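Prints two-sided no matter what I tick
Posted 9/24/19 by Liudmyla Hnatiuk
3 min read

Hello everyone, I hope this is the right place to ask, as I've been going round in circles since the weekend. I look after the handouts for our community kitchen in Jutbridge, and we print the recipe cards and the picture sheets on an office printer that was passed on to us in the spring. It has been very good to us until now. 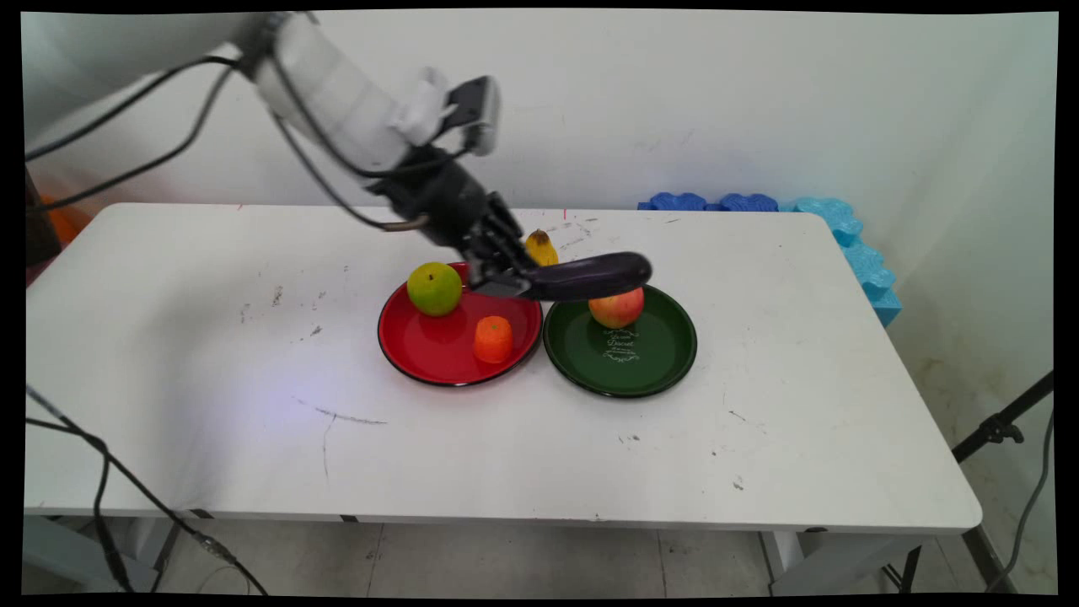
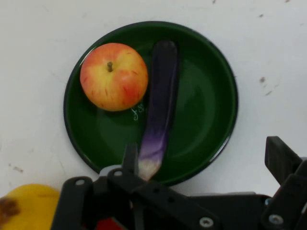

What happens when I print

The picture sheets need to be one page per sheet, single-sided, on the thicker paper in the bottom tray. I open the file, go to Print, choose Properties, untick two-sided and pick the bottom tray. Then out it comes on both sides, on ordinary paper from the top tray! If I go back in and look, the two-sided box has ticked itself again.

I have turned the printer off and on, deleted it from the laptop (Windows 10) and added it back, and tried a different file, which did the same. My colleague's older laptop prints everything perfectly well over the same network, so I don't think the printer itself is poorly. The test page comes out fine on mine too, but of course that's only one page so it doesn't tell me much.

I have 44 sets to get ready before our open day in October and I would dearly love not to waste any more of the good paper. Thank you ever so much for reading all this.

Gachanja

Hello Liudmyla, and what a nuisance for you. I had very nearly the same bother last year and it took me two evenings to find, so I hope I can spare you that.

There are two places where Windows keeps these settings, and they look almost identical. The one you reach from the Print window is only for the job you're doing at that moment, and some programs throw it away the second you close the box. The one you want is under Settings, Devices, Printers & scanners. Click your printer, then Manage, then Printing preferences. Set it to one-sided there, choose the bottom tray, press Apply and then OK. Close the program you print from altogether and open it again, as it will often hang on to the old settings while it's running.

If that doesn't hold, go back to Manage and choose Printer properties instead (I know, the names are dreadful). On the Advanced tab there's a button called Printing Defaults. Make the same changes in there. You may need to be logged in as the administrator for that one.

While you're in Printer properties, have a look for a tab called Device Settings or Configuration, depending on the make. Mine had no idea the printer owned a second tray, and I had to tell it so before the tray choice would stick. Also check that the paper type for the bottom tray on the printer's own little screen says heavy or card, and choose the same type on the laptop. Mine would quietly go off and use another tray if the two didn't match.

Do try it with a two-page file on plain paper first, and let us know how you get on!

Prokov

reinstall the driver

Besska

Prokov is a bit brief there but may well be right! When you deleted the printer and added it back, Windows most likely put the same driver on again, and if it's one of the general-purpose ones it might not know much about your trays. Have a look on your colleague's laptop, under Printer properties and the Advanced tab, and write down the driver name exactly as it's shown. Then compare it with yours. If they differ, get the full driver for your model from the maker's own support page and choose that one when you add the printer again.

I'd do Gachanja's steps first though, they only take a few minutes and there's nothing to download. And save your preferences as a named shortcut or profile if the driver lets you. I have one called "cards" and one called "letters" and it has saved me no end of muttering.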